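Robots Get Better at Tidying Up After Being Told Less

The Rustad robotics lab in Ulenham has spent the better part of a year teaching a robot arm to clear a table, and the big finding is that it does the job better if you stop talking to it so much.

The group, led by Valter Halvorsen, published the result in October. Their earlier system worked the way a lot of these systems do. Every practice run came with a full written account of what the arm was supposed to be doing, down to which side of the plate to approach from. It learned the accounts very well. Ask it to move the banana when the banana was somewhere new, and it would head with great confidence for the spot where the banana used to live.

The new method, which the lab calls Walberg after the street the building is on, throws most of that text away. Each run gets a short goal, such as "fruit on the plate," and a random half of the runs get no words at all. The arm has to work out what is going on by looking at the table. Training took 2,000 runs, all of them steered by people, and the objects were shuffled between runs so that no position was worth memorizing.

On table layouts it had never met, Walberg finished the task about twice as often as the chattier version. It also made fewer of what the paper calls "committed errors," meaning the arm grabs the wrong thing and then carries it all the way to the right place.

"We were giving it the answers and then being surprised it hadn't studied," Halvorsen said. He added that the old instructions took two people 15 days to write, and that he would prefer not to discuss that further.

The tests lean on play food and ordinary kitchen gear. Play food is cheap, it comes in awkward shapes and it doesn't go bad over a long weekend. The half-peeled banana gave the most trouble. Its flaps stick out where a gripper would like to go, and the arm did best when it went for the plain end – a policy it found without any help from the people who had written a page and a half on the subject.

Outside opinion is friendly but not giddy. Alvar Amundsen, who builds warehouse pickers at Kerstead and had no part in the work, said the numbers look solid for one arm and one table. "I'd like to see it in a kitchen where somebody is also trying to make lunch," he said. He also pointed out that the method is slow. The arm pauses before each grasp, sometimes long enough that a person would have cleared the whole table and sat down again.

The lab plans to try the approach with two arms next, on the theory that they can at least ignore each other. The training runs and the code are due to be released once the documentation is finished. Halvorsen says it will be short.

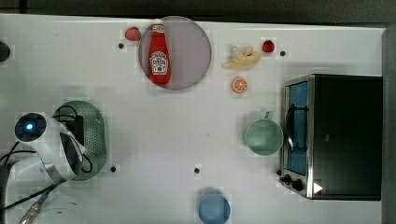
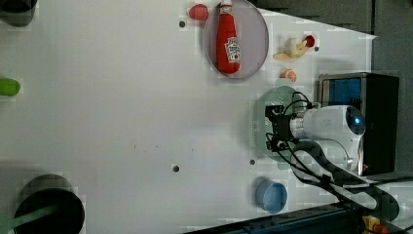 The robot arm at the test table, with the ketchup bottle on its plate and the partly peeled banana alongside. Photos: Rustad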